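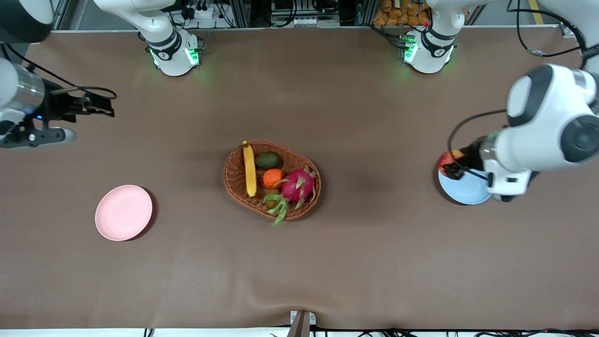
3 min read

Keeping a mixed fruit basket through December

Several readers wrote in after the last issue to ask how to keep different kinds of fruit together without throwing half of it out by the end of the week. Khôi Phùng runs the produce counter at Morkelico on the Viltport side of the canal, and he went through it with us one morning before the shop opened at 11.

The short version is that a basket is for serving and for finishing off the ripening. It is a poor place for storage. Put in what you plan to eat in the next two or three days and keep the rest somewhere cool.

Bananas give off a gas called ethylene as they ripen, and so do avocados. Fruit lying close to them softens sooner. If you have a hard avocado and want it for tomorrow's lunch, lay it right beside the banana. If the avocado already gives a little when you press near the stem, move it to the refrigerator, where it will hold for a couple more days.

Kiwis act the same way as avocados. Firm ones can wait in the refrigerator for several weeks. Take out a few at a time and let them soften in the basket. They are small and tend to slide under the other fruit, so check the bottom every day or you will find one by smell.

Persimmons depend on the type. The flat, squat ones can be eaten while firm, like an apple. The tall, pointed ones have to go completely soft first or they will dry out your mouth. Mandarins do not ripen any further after picking and keep best in the cold. A day or two in the basket does them no harm.

Dragon fruit is bought mostly for its looks, and it does fill a basket well with its pink skin and green tips. It does not sweeten much once it has been picked. Eat it within a few days or wrap it and put it in the refrigerator. When the tips turn brown and dry, it has been out long enough. Khôi cuts his in half lengthwise and eats it with a spoon.

Peaches and apples should be kept out of the pile if you can manage it. Peaches bruise under any weight, and apples speed up everything near them. A plate works well for these. Put them down in one layer with a little space between them.

Two plates next to the basket are useful in general. Khôi keeps one for fruit that is ready to eat today and one for peels and pits. Using two colors, such as pink and blue, saves having to explain it to the family more than once. A raised rim is worth having, as round fruit rolls.

On the basket itself: woven wicker lets air in from the sides and below, so the fruit at the bottom sweats less than it would in a glass bowl. An oval shape suits a banana, which can lie along one side and leave the rest free. Shake out the crumbs and stem ends when you refill it. If juice gets into the weave, wipe it with a damp cloth and let the basket dry fully before anything goes back in.

Wash fruit just before you eat it. Fruit that goes into the basket wet will mold faster, and berries should not go in at all.

Morkelico has oval baskets from Zisis on the shelf by the door this month, in two sizes. The smaller one is enough for two people. The store also has a printed storage chart for 90 kinds of fruit and vegetables, free at the counter. They had 200 printed and will do more if those run out.

Next month Khôi covers root vegetables, including what to do with a sack of beets from Rautiainen if you have no cellar. Send questions to the newsletter desk before the next issue closes.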